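Writing the rules down before the arm moves

Mayu Ebihara keeps the bench rules for Jornent on four sheets of paper, stapled at one corner. The first version was a single side and she wrote it in an afternoon. The current one took from the winter until April, and most of what was added came out of arguments.

Jornent is a small robotics lab on the second floor of the Timau building in Flallgate. It has 14 benches, most of them with a small tabletop arm, and people come in from other groups to use them. Ebihara is responsible for what goes on a bench, who may run it and what gets recorded afterward. She trained as a test engineer and spent several years writing procedures for packing machinery before she moved to small arms.

"With the big machines there was always a standard to point at," she said when we met in the lab's kitchen. "Someone would say, why do I have to do this, and I would say, clause such and such. With a desktop arm that weighs less than my bag, people don't feel they need a clause. They feel they can just reach in."

Reaching in is the subject of her first rule. While an arm is powered, hands stay off the table on its side of the cable. If something has to be moved, the operator stops the run, says "stopped" out loud, and waits for the second person to repeat it. Only then does anyone touch anything.

I asked whether that was excessive for a machine with hobby-grade servos.

"For injury, maybe. You'd get a pinch. I'm not going to tell you it would take your finger off. But half of the reason is the data. If you nudge an object in the middle of a run and don't say so, the log shows an arm that did something impossible. Then a person spends two days on it. I was that person once."

The second rule is about where people stand. One person may be behind the table and has to keep their arms down. Visitors stay by the door. When the lab first opened to outside groups there was no such rule, and people leaned on the benches to look. A tabletop that moves a few millimeters is enough to spoil a calibration, and she found she was redoing calibrations most mornings.

She doesn't like tape on the floor and has resisted requests for it. "Tape gets kicked up, and after a month it's in the wrong place, and now you have a rule that points at the wrong place. I'd like people to know where to stand by looking at what the arm can reach."

The third part of the document, the longest, covers what is on the table. Every object in a task has to be named in the run sheet before the first run. Targets have to be marked so that two people would give the same answer about where a thing was placed. For the sorting and placing tasks, the lab often uses hand-drawn grids with numbers in the cells, since they're cheap and can be redrawn in a minute.

"You can buy very nice printed boards," she said. "We've got some. But a marker and a lid will do if the sheet says which way round it goes. Which way is up has caused more trouble here than any software. The operator sits on one side, the camera is on the other, and one of them reads the numbers upside down. So we write down the side you read it from."

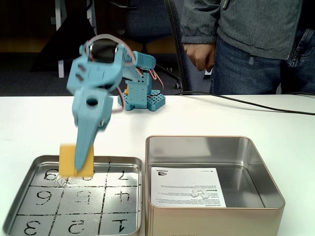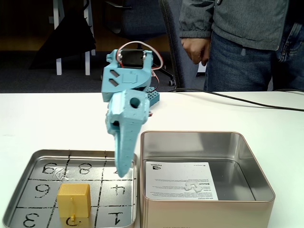
A numbered tin lid, an open tin and a light blue arm on one of the benches.

Order matters too. A grid doesn't have to run in sequence, and Ebihara prefers that it be written out in full, cell by cell, every time somebody makes a new one. Early on, a student from another group, working from memory, assumed the usual order and labeled a whole afternoon of placements by it. The runs were fine. The labels had to be thrown out and done again from video, all 16 sets.

"She was very upset, and it was our fault. The sheet said 'numbered grid.' That was all it said. I can't blame someone for filling in what I left out."

Since then the sheet has had a blank drawing of the table on it. The operator copies the cells in by hand, adds anything else within reach of the arm, and initials it. Ebihara checks the drawing against the table before the first run and again after lunch. If the two don't match, the drawing is corrected and the time is written next to the correction. Nothing is erased.

She is fussy about small leftovers. Scraps of packaging, leaflets and bits of plastic may stay on the bench if they are part of the task or if they're on the drawing. Otherwise they go. People complain about this one more than any other, she said, because it seems like housekeeping.

"A camera doesn't know what's trash. If you train on a table with a scrap in the corner and then you clean up, you've changed the task. I don't mind clutter. Clutter is useful, real tables have it. I mind clutter that isn't written down."

The part of the document she is least satisfied with deals with printed parts. Several of the arms in the lab use 3D-printed structures, and she has found it hard to say when one should be retired. Metal parts on packing machines came with an inspection interval. A printed bracket comes with whatever the person who printed it remembers about the settings.

Her answer for now is a fixed limit. A printed finger is taken off after 800 grasps, looked at under a lamp, flexed by hand and either put back or thrown away. She got to that number by writing down when fingers broke over one season and choosing a figure well below the earliest of them.

"It's not science. I'd call it a habit with a number on it. Someone from Nishimura came to look at our procedure and asked me how I justified it, and I showed him the list of broken ones, and he said fine, but put the list in the appendix. So it's in the appendix."

Nishimura is the equipment supplier that shares the Timau building's ground floor, and it has taken over parts of the document for its own demonstration benches. The two versions have already drifted apart. Nishimura requires safety glasses at every bench. Jornent asks for them only during servo replacement and when a new arm is first powered. Ebihara thinks Nishimura's version is probably easier to enforce, and she may copy it back.

Cables get half a page. They must run along the back edge of the table, away from the side where the arm works, and they can't cross a target. Servo leads need enough slack for the full travel of the joint, which the operator checks by moving the arm slowly through its range with the speed turned down to 12 percent. Anyone who finds a lead pulled tight stops for the day on that bench.

"For the day?" I asked.

"For the day. If I say ten minutes, they'll fix it in ten minutes. With tape."

I wanted to know what happens when someone breaks a rule. There is no formal penalty. The run is marked on the sheet with a letter, and runs with a letter aren't used until someone has watched them through. In a normal month about one run in twenty gets a letter, most often for an object that wasn't on the drawing. She reads out the month's letters at the group meeting without names.

Some of the people who use the lab would like the sheet to be a form on a tablet. She tried it last year and went back to paper. On the tablet people copied the previous day's entry and changed the date. She knows they could do that on paper as well, but drawing the table by hand makes them look at it, and she has seen operators stop with the pencil in the air and go back to move something.

There are things she won't write a rule for. How fast to work is one. Whether to talk to the other person during a run is another; some operators like quiet and some don't. She removed a paragraph on seating after a week because it contradicted itself and everyone had ignored it anyway.

"If I put in a line and I know it won't be followed, then I've taught people that lines don't have to be followed. I would sooner have a gap. I can always come back to a gap."

The next revision will deal with shared runs, where an arm is operated from another room and the person at the bench only watches. At present the document assumes the operator can see the table directly. Ebihara wants the person at the bench to have the final say on stopping, whatever the operator thinks, and she wants a physical switch for it that doesn't go through the network. The switch has been ordered. The wording is still being argued over, mainly whether the operator may restart without being told why the run was stopped. Her own draft says no.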